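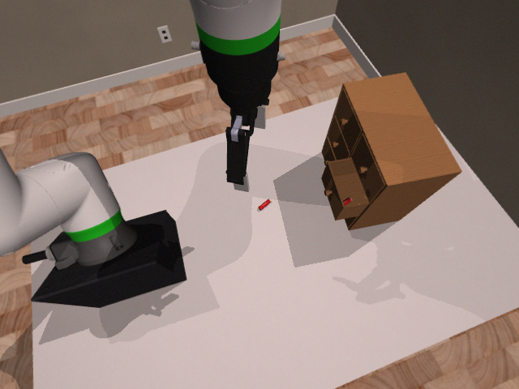 Forums > Furniture & Finishes > Water rings and heat marks

Print this thread | E-mail to a friend

tallow_pete
I have a Skurnholm chest of drawers, oiled finish, and my son left a mug on it overnight in May. Now there's a white ring. I tried the Nemex ring paste twice and it got fainter, then stopped improving. Do I sand it or keep going with the paste?

Gray Heron
Don't sand yet. A white mark is moisture in the finish, not in the wood. Put a cotton cloth over it and a warm iron on top, no steam, a few seconds at a time. Took 4 tries on mine.

bench_no_6
I'd stay away from the iron. I did that on a Rosenthal sideboard and ended up with a shiny patch bigger than the ring. On an oiled top you can rub it with fine steel wool and oil, going with the grain, and wipe it off after ten minutes.

Gray Heron
Was the sideboard oiled or lacquered? Rosenthal used lacquer on most of theirs. Different problem.

bench_no_6
Lacquered. OK, fair point. I still think the iron is too easy to get wrong.

mossyoak
Are you sure it's oil, Pete? Put a drop of water somewhere hidden. If it beads and sits there for an hour you may have a clear coat over it.

tallow_pete
Tried it inside the lip of the top drawer. It soaked in a little and left a dark spot that dried out by 6 pm. So oil, I guess. The store wanted $80 to send someone out and I'd like to avoid that.

mossyoak
Then steel wool and oil. I use Arkska, 2 thin coats, a day apart. Do the whole top or the patch will show.

tallow_pete
Will do the whole top. Thanks all.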